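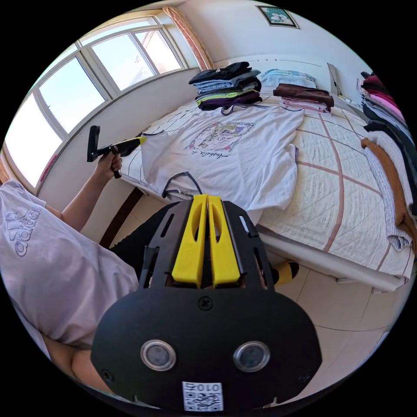
Revues > Sciences de la dégustation > Articles > Section 3

3. Réduction lente et perception aromatique des eaux-de-vie de seigle

3.1. Le choix de l'eau

La réduction, c'est-à-dire l'ajout d'eau destiné à ramener une eau-de-vie à son degré de consommation, occupe une place étonnamment modeste dans la littérature. Les travaux sur le bois abondent, ceux sur la levure aussi, et l'on passe souvent en une phrase sur un geste qui modifie pourtant la solubilité des esters à longue chaîne, le trouble, la sensation de chaleur et, ce qui nous a enthousiasmés dès les premiers essais, la persistance des notes épicées ! Le matériel étudié provient de la distillerie Skakine, qui nous a ouvert cinq fûts de seigle de la même campagne, tous issus de la tonnellerie Durán et entreposés dans le chai de Dirkodari. Même chauffe, même grain, même hauteur de stockage : on rêve rarement d'un lot aussi homogène.

Chaque fût a été divisé en deux fractions. La première a été réduite en une seule fois, de 61 à 43 % vol., avec une eau déminéralisée à température du chai. La seconde a suivi une réduction fractionnée, par petits apports espacés de plusieurs semaines, avec la même eau. Les échantillons ont été conservés en flacons de verre de 100 mL, bouchés, à l'abri de la lumière, sans filtration à froid. Ce dernier point compte beaucoup, car la filtration retire justement une partie des composés dont nous voulions suivre le devenir.

3.2. Dégustation

Les séances ont suivi le protocole Trellico, dans sa version pour spiritueux non tourbés. Les verres étaient codés, l'ordre de service équilibré entre les dégustateurs, et une pause était imposée entre deux séries (l'anesthésie du palais arrive vite avec le seigle, même à 43 %). Nous avons retenu 292 fiches complètes, les fiches partielles ayant été écartées avant toute lecture des codes. Le lexique comprenait des descripteurs de céréale, d'épice, de fruit à noyau et de bois, auxquels s'ajoutait une ligne libre.

C'est cette ligne libre qui nous a réservé les plus belles surprises. Pour la réduction fractionnée, les mots « carvi », « croûte de pain » et « poivre long » reviennent avec une régularité que les échelles fermées ne laissaient guère deviner. La réduction rapide appelle plutôt un vocabulaire de la texture : sec, vif, piquant, parfois savonneux. Les deux profils restent agréables, et plusieurs fiches préfèrent nettement le second.

Figure 1
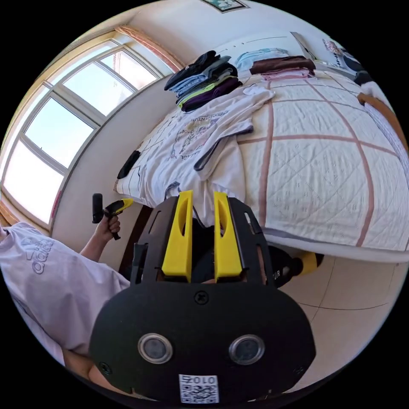
Une dégustatrice nous a objecté, à la lecture des premiers résultats, que le temps de repos pouvait expliquer à lui seul ces écarts, les fractions rapides ayant été goûtées plus tôt après leur dernier apport d'eau. La remarque est excellente, et elle nous a conduits à ajouter une série où toutes les fractions avaient reposé aussi longtemps avant le service. L'écart sur les notes épicées s'y resserre sans disparaître ; celui sur la texture devient très faible. Nous interprétons donc avec prudence les résultats tactiles, et avec davantage de confiance les résultats aromatiques.

Reste la question de l'échelle. Un flacon ne se comporte pas comme une cuve, et Skakine réduit habituellement des volumes de plus de 2 000 litres, avec une agitation que nous n'avons pas reproduite. Le rapport entre surface et volume, l'oxygène apporté par le brassage et l'échauffement lors du mélange mériteraient chacun un essai séparé. Le prochain portera sur l'échauffement, dont la mesure en cuve est la plus simple à mettre en place.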